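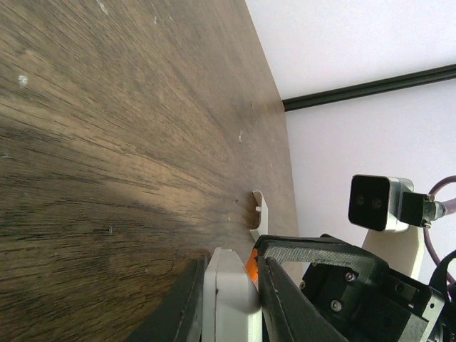 Dark brown wooden tabletop, white wall behind.

Prirkham Table Hire – Frequently Asked Questions
Last updated 28 Feb 2025

How do I book?

Email or ring. Email is better, we're usually in the van. Give us the date, the venue, how many people you're seating and a mobile number that someone will pick up. You'll get a price back within a day or two. Nothing is booked until the deposit is in.

How much is the deposit?

30 per cent of the hire. Balance due nine days before the event. Card or bank transfer, no cheques please.

Is there a minimum order?

£600 for Saturdays and bank holidays, no minimum the rest of the week. Collecting yourself from the yard at Nurcombe? No minimum then either, but see the bit about vans.

Which sizes do you do?

Two ranges. The Tamuno is the long trestle, seats eight or ten if they're friendly. The Onero is the round, seats eight. Ask for the size sheet and we'll send it over, it's got the heights on it too.

Can I mix the two?

Yes. People often have a long top table and rounds for everyone else. Draw us a rough plan, back of an envelope is fine.

Do I need tablecloths?

Up to you. Most people leave the wood showing. If you want cloths we don't supply them but we can point you at two people locally who do. Please no staples, drawing pins or that sticky putty. Clips only.

Will there be marks on them?

They're real wood and they get used, so yes, a few. Small dents, the odd ring. Anything wobbly or splintery gets pulled out and mended before it goes out again. If one gets to you damaged tell us on the day, not teh week after.

What about candles?

Fine in a holder or a jar. Not straight onto the top. Wax costs us a morning and costs you a cleaning charge.

How should they be wiped down?

Damp cloth, then a dry one. No spray polish, no bleach, nothing with lemon in it. Red wine – just mop it up and leave the rest to us.

Can they go outside?

Under a marquee or awning, yes. On open grass for an afternoon, yes if the forecast is decent. Overnight in the open, no.

How far do you deliver?

17 miles from Nurcombe is included in the price. Past that it's charged by the mile, there and back. Upstairs venues need a lift or a chat with us first. Narrow lanes, low arches, gates with codes – tell us when you book.

Do you set up?

We carry in and stand them where you want them. Setting out chairs is extra. Packing down is included so long as the tables are cleared when we arrive.

Can I collect in my own car?

Rounds wont fit in a car, don't try. Trestles will go in a big estate with the seats down. A medium van is best. Bring blankets and straps.

What if I need to cancel?

More than a month before, you get the deposit back less a small admin fee. Inside a month we keep it. Moving the date is free once if we've got the stock.

Are you open all year?

Closed for most of January for sanding and oiling. Emails still get read, just slowly.

Who do I speak to?

Adebayo Ojo does bookings and deliveries. If it goes to voicemail leave the event date first, then your name and number.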